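Galtis Two-Handed Handling Project
Progress report to the Arville Fund, second reporting period
Submitted by Graltex

Summary

The work is behind plan. We stopped all powered running in September after the right hand failed to release an object when told to, and the arm carried on with its next move while still holding on. No one was hurt. The fault had two causes, one in the cabling and one in our own control software. The software cause has been fixed. The cabling has a temporary fix and the permanent one depends on a part from Tsegaye, who supply the hands.

Running restarted at reduced speed before the end of the month. We ask the Fund to note the delay to the trial count and to agree the revised order of work in the last section. We are not asking for more money in this period.

Work done before the stop

The first part of the period went on the set tasks agreed in the last report. These are picking up a tin can from the table and putting it down again, passing it between hands, and taking apart and rebuilding a short stack of large toy bricks. The bricks were chosen because they need both hands. One hand has to steady the stack while the other pulls, and the pull has to be straight or the studs jam.

The tin went well. By the time of the stop we were happy with pick and place on either side and had begun on handovers. Labelled tins are easy for the head camera to find and the metal rim gives the fingers something to stop against.

The bricks were slower. The stack tends to come apart at whichever joint is loosest, and it is often not the joint we want. We changed the grip so that the holding hand takes the lower brick fully round before the other hand starts to move in. This made the task steadier but meant that both hands spent longer close together, and that matters for what follows.

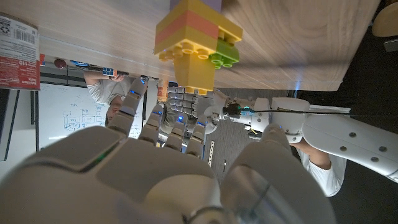 Brick stack task: one hand gripping the lower yellow brick, the other close to the stack.

What happened

The fault came during a brick run in the afternoon. The right hand had closed on the lower brick as planned. The left hand had pulled its own brick away and moved clear. The controller then sent the release command to the right hand. The hand stayed closed. The controller did not wait for confirmation that the fingers had opened, and started the right arm on its move back to the rest position.

The arm lifted what was left of the stack and carried it across the table. As it passed the left hand the bricks caught on the fingers. Both arms pushed against each other for a short time until the force limit on the left arm tripped and stopped that arm. The right arm did not stop with it. The operator pressed the stop button and both arms were held.

With the arms held, the right hand was still gripping and could not be opened from the console. We had to cut power to the hand and work the fingers back by hand. There was slight damage to the covering on one left fingertip and none to the bricks.

The matter was written up the same day and the robot was left powered down until we had been through the logs.

What we found

The logs show that the right hand dropped off the network just after it closed and came back later, after the stop button had been pressed. While it was off, it held its last position. This is how the hand is meant to behave, and it is the right behaviour when it is carrying something heavy. It does mean that a lost connection looks exactly like a firm grip to anyone standing at the table.

The loss was traced to the cable at the right wrist. The plug was seated but the strain relief had worked loose, and at the far end of the wrist turn the cable pulled on the plug. We could make the fault come and go by turning the wrist slowly with a light tension on the cable. On the left side the same cable was sound, but its clip had also begun to slacken and we have treated it as the same problem.

Looking back through earlier logs, we found 18 shorter dropouts on the right hand in the weeks before. All of them had cleared before the next command was due, so the runs were recorded as normal. No alarm had been set for them. This should have been picked up sooner. The hand was reporting its own dropouts and we were not reading that part of the record.

The second cause was in our software. The step from "release" to "move away" was timed. It allowed what we thought was a generous wait and then went on. It should have waited for the finger positions to come back and gone on only if they showed the hand open. The timed step was written early in the project for use with the simulator and was carried over to the real robot without being reviewed.

The third point is the stop on one arm. The force limits on the two arms were set up as separate safety functions, so a trip on one did not hold the other. With both hands working in the same small space this was wrong, and the longer close working on the brick task made it more likely to show.

What has been changed

Release is now confirmed. The arm does not move until the hand has reported that it is open. If no report comes, both arms hold where they are and the console shows which hand is missing.

Any trip on either arm now holds both. This was tested by pushing on each arm in turn at several points over the table.

A dropout of any length is logged as a fault and ends the run. This has been a nuisance in use, as it ends some runs that would have finished without trouble, but we intend to keep it until the permanent cable fix is in.

The wrist cables have been given more slack and tied further up the arm, so that the wrist can turn through its full range without pulling on the plug. The operator checks both plugs at the start of each session and signs for it. The temporary ties do limit how close the forearm can come to the body, and we have taken a few poses out of the motion set on that account.

The working area on the table has been marked in tape and the arms are limited in software to the space above it. Objects for the task go inside the tape. The limit also keeps the hands away from the far desk, where people sit to work at the screens.

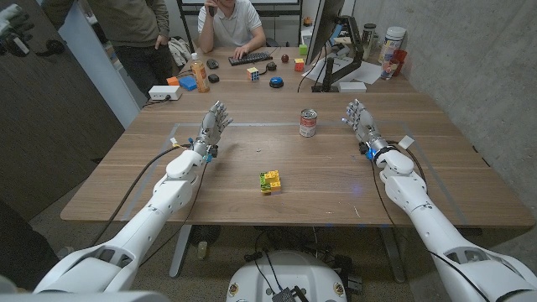 With these changes in place we began again with the tin and the bricks both set out, at half the former speed. The first sessions were short. We ran for 30 minutes, stopped, looked over the cables and read the log before going on. The right hand has dropped out since then, but in every case both arms held and the operator was told which hand was at fault. We regard this as the new arrangement doing its job. It does not mean the cable is cured.

The tin task is back to where it was before the stop. The handover is not yet back in use, as we want the permanent cables first. The brick task is running, but slowly, and the success rate is lower than before. Part of this is the lower speed. The pull works better when it is quick, and at half speed the hand sometimes rocks the stack before the joint gives. We are looking at whether the pull alone can be made faster while everything else stays slow.

Outstanding matters

Cables. Tsegaye have accepted that the strain relief is not good enough for repeated turning of the wrist and are making a replacement with a right-angle plug. They have said it will fit the hands we have. We have not been given a firm delivery date and have asked for one in writing.

Opening a hand without power. The fingers can be worked back by hand, but it took longer than it should have and only one person in the team knew how. The steps are now written on a sheet kept with the robot and all operators have practised them. We have asked Tsegaye whether a manual release can be fitted. They think not on this model.

Risk assessment. Our assessment for the robot dealt with an object being dropped. It did not deal with an object being kept. A new version covers failure to release, loss of contact with one hand, and one arm stopping without the other. It also sets out where people may stand and work while the arms are powered. It is with our safety adviser and will be sent to the Fund once signed.

Old code. As the timed step came over from the simulator unnoticed, we are going through the rest of the code for others of the same kind. We have found 2 so far. Neither moves an arm, but both will be replaced.

Effect on the plan

The target for this period was 500 recorded trials across the set tasks. We will not meet it. The trials recorded before the stop are still usable, apart from the brick runs in which the right hand dropped out. Those have been marked and taken out of the count.

We propose the following order of work for the next period:

Carry on with tin and brick trials at reduced speed until the new cables arrive.
Fit the new cables, repeat the wrist turning test on both sides, and return to full speed in steps.
Bring back the handover task.
Make up the shortfall in trials before starting any new objects.

The work with soft packaging would move back to the period after. Nothing else in the project depends on it starting on time.

Spending is a little under the planned level, mostly because the soft packaging samples have not been ordered. The fingertip covering was replaced from spares. The cost of the new cables is still being discussed with Tsegaye and we expect them to meet it. If they do not, it can be covered from the equipment line.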